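Platley Institute Approves Equipment Plan for Bench Automation

Thursday, November 4, 2021

The Platley Institute has approved a two-year equipment plan that will bring mobile robots into its shared preparation and storage rooms and set aside funds for the benches, power and service contracts needed to support them. The plan was adopted by the institute's governing board and takes effect at the start of the next budget period.

Under the plan, the institute will buy two mobile units from Vondum, a supplier of robots for laboratory support work. The units will be assigned to routine tasks now handled by technical staff between other duties, including moving trays between benches and cabinets, opening and closing glass-fronted storage, and returning clean items to their assigned shelves. Staff will continue to carry out all work involving chemical preparation, and no change in staffing levels is included in the plan.

The purchase follows a planning review that began in June. The equipment office examined 173 requests submitted by departments across the institute and found that 105 of them concerned transport, storage or retrieval of materials. The office recommended that these requests be met through a single shared purchase. Departments had previously applied for small items of equipment separately, and the review noted several cases in which similar machines were under consideration by groups working on the same floor.

"A shared purchase gives every department access to the same equipment under the same terms," the institute said in a statement. "It also allows the full cost of ownership to be considered before an order is placed."

The review gave particular attention to the rooms in which the units will operate. Most of the institute's preparation rooms were fitted out before mobile equipment was in general use, and the distance between tables and upright cabinets varies from one room to the next. In the narrower rooms, a cabinet door may open across the path a robot would need to take. The review also found that table height, door hardware and cabinet depth had not been recorded in a consistent way, which made it difficult for suppliers to quote on the basis of existing drawings. 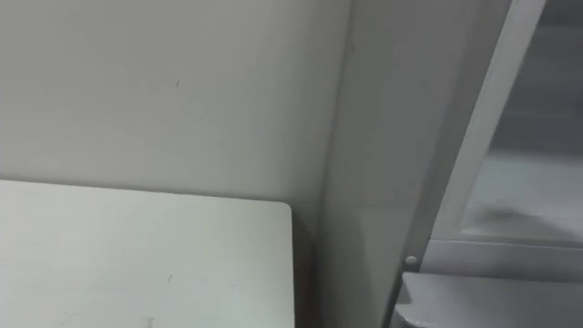
For that reason, the plan requires each department to complete a room survey before it may be scheduled for service. Surveys are to record the height and depth of fixed tables, the clearance beside each cabinet, the direction in which doors swing, and the type of handle or knob fitted. Glass-fronted cabinets and enclosed appliances are to be listed separately. Departments may use the survey form issued by the equipment office and do not need to hire an outside contractor.

The surveys will cover 2,962 square feet of preparation and storage space in the first year. Rooms in the Kushwaha Building will be surveyed first, followed by those in the Plalleck Annex. The order was set according to the number of requests received from each location and the condition of the existing electrical supply.

Rooms that do not meet the clearance requirements will not be excluded from the plan. Departments may apply for a modification allowance to relocate furniture, reverse the swing of a cabinet door or replace door hardware. The allowance does not cover general renovation, new flooring or the replacement of cabinets that remain in good working order. Applications must include a completed survey and a written estimate.

The board divided the plan into separate budget lines for purchase, installation, training, maintenance and room modification. Earlier equipment budgets at the institute recorded only the purchase price, with later costs charged to the operating funds of the department that placed the order. The review found that this practice left smaller departments with service charges they had not planned for, particularly in the second year of ownership when initial warranties had ended.

Maintenance will now be paid from a central fund for the full period of the plan. Departments will be charged for use according to scheduled time, with rates to be published before the first unit enters service. A department that cancels a scheduled period with less than one working day of notice may still be charged. Time lost to a fault in the equipment will be credited.

Vondum was selected after a written tender. Bids were evaluated on compatibility with existing cabinets and tables, cost over the life of the equipment, availability of parts, and terms for software updates. Bidders were also required to state which functions would continue to operate if a network connection was lost. The institute did not disclose the value of the winning bid or the names of the other bidders.

Delivery will take place in separate stages. The first unit will be installed in the Kushwaha Building and will undergo an acceptance period before the second is shipped. During that period, the supplier must demonstrate that the unit can reach the table surfaces in each approved room, operate the cabinet doors listed in the survey, and stop safely when a person enters its working area. Payment for the second unit is conditional on written acceptance of the first.

Training will be offered to all staff who work in the approved rooms, including those who do not expect to schedule the equipment themselves. Sessions will address safe working distances, emergency stop procedures, the reporting of faults and the proper placement of items on shared tables. Supervisors are responsible for ensuring that staff complete the training before a unit begins operating in their area.

The plan also sets terms for the end of the equipment's service life. The equipment office must prepare a replacement forecast with each annual budget and state whether the units should be kept, upgraded or retired. Parts that can be reused — including charging stations and wall-mounted fittings — will be recorded as institute property and will remain in place where practical.

Survey forms are available from the equipment office. Departments that submitted a request during the planning review do not need to submit it again, but should confirm that the room number and the name of the responsible supervisor are current. Questions about the modification allowance should be sent to the office in writing.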